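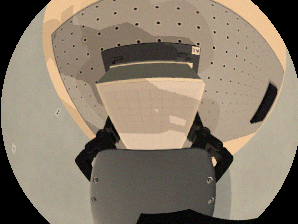
Besham, November 21, 2020

When I moved to Besham, my first apartment had one closet, and the closet was full before I opened my second suitcase. I have thought about boxes ever since. I want to defend a small opinion, which my friends find strange: a town should have a public place where people can store a few things for little money, in the same way it has a library.

Let me explain how it is now. In our town there is a private storage company on the road to Kokiditz. The smallest room there is big enough for the furniture of a whole family, and the contract is for one year. A student who wants to keep two boxes over the summer must pay for space he will never fill. So he throws the things away in June and buys the same things again in the fall. I have seen this every year behind the dormitory on my street. Lamps, pans, good winter coats. It hurts me to look at it.

People tell me that the answer is to own less. I have read the books that say this, and I agree with some pages. But these books are mostly written by people who can buy a thing again when they need it. My mother kept every jar and every piece of string, and she was not a disordered person. She kept them because the store was far and the money was short. For her an empty shelf was a worry.

Also, what we keep is often not for ourselves. I have in a box the school notebooks of my children, and the tools of my father, which I do not know how to use. Maybe my grandson will know. If I lived in a house with an attic, I would not need to justify these tools to anybody. The attic would simply have them. Those of us in small apartments are asked to make a decision about each object, again and again, and it is tiring.

In Bawa, where my sister lives, the town tried something. They took an old school building and put shelves in the classrooms. Any resident may rent one shelf for a month and pay again the next month if he wants. When I visited in October, 971 shelves were in use, in a town of 4,000 people. There was a waiting list, too. The rules hang on the door: no food, no fuel, no animals, and every box must have a label with a name and a date. My sister keeps her skis there and a sewing machine. She says she goes more often than she expected, because on Saturdays she meets half of her neighbors in the corridor.

I know the objections. A public building costs money to heat and to guard. Some people will forget their boxes and never come back, and then somebody must decide what to do with them. These are real problems, and Bawa has not solved the second one. But we already pay for the things that are thrown on the street, only we pay under a different name, in the bill for garbage.

The old Nondness warehouse by the river has been empty for many years. It has a good roof and a bus stop in front. I measured it with my steps on a walk, as well as I could, and I believe 600 shelves would go in on the ground floor alone. I would ask the town to begin with that and to keep the price low enough for a student. I would take one shelf myself, for the tools.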